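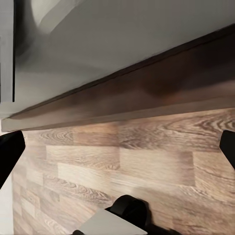
Five weeks of vitamin D, and what I learned along the way

My blood test came back in July and my vitamin D was low. Not scary low, just low enough that the nurse at the Travska clinic left me a voicemail and told me to start taking something. I had no idea! I walk the dog every day, I eat eggs, I figured I was covered.

So of course I went down the rabbit hole, and I have loved every minute of it. Did you know very few foods have much vitamin D in them at all? Salmon and trout are the stars. Milk usually has some added. Mushrooms can make it if they've been left out in the light, just like we do, and that still blows my mind.

My doctor put me on 2,000 units a day. I take mine with breakfast, as she told me it absorbs better with a bit of fat, so it goes down with toast and a big smear of peanut butter. I started with the Oltora capsules, but they were huge, and I'm a terrible pill swallower (always have been). Now I use the Drinel drops, which taste like nothing and come in a bottle small enough to lose in my purse. Twice so far.

Do I feel different? A little, maybe – I've been sleeping better, but I also quit having coffee after lunch the same week, so who knows. I have the repeat test on a Tuesday next month and I'll post the number when I get it.

The other thing I've changed is lifting weights. My mother broke her hip in her 60s and I've been thinking about my bones a lot more than I used to. There's a beginner class at the Mohammadi Center, 60 minutes, mostly women my age, and the first one left me so sore I went down the stairs backward. I can't wait to go back!

If you're wondering about your own level, ask before you buy anything. Too much can make you sick, and my doctor was very clear about not doubling up on the days I forget – I had already done it once by then, oops.

Salmon recipe coming next, the one with the mustard.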